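4.2 Handling rules for the tea box task

The Sallon protocol requires the same starting layout for every trial. The operator sits at the table with a gripper in each hand and keeps both cables below the wrists. 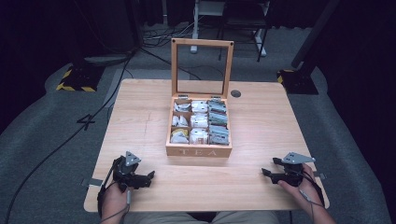
Figure 7. Operator position with tea box, lid upright.

Rule 2 covers the approach. Both fingers must be open before the gripper reaches the box, and the pads must not touch the dividers. Trials that break this rule are logged but excluded from the set of 200.

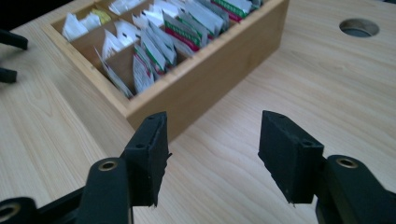
Figure 8. Gripper view, fingers open, box ahead.

Pad wear is checked under Rule 5 (Paquette, section 3).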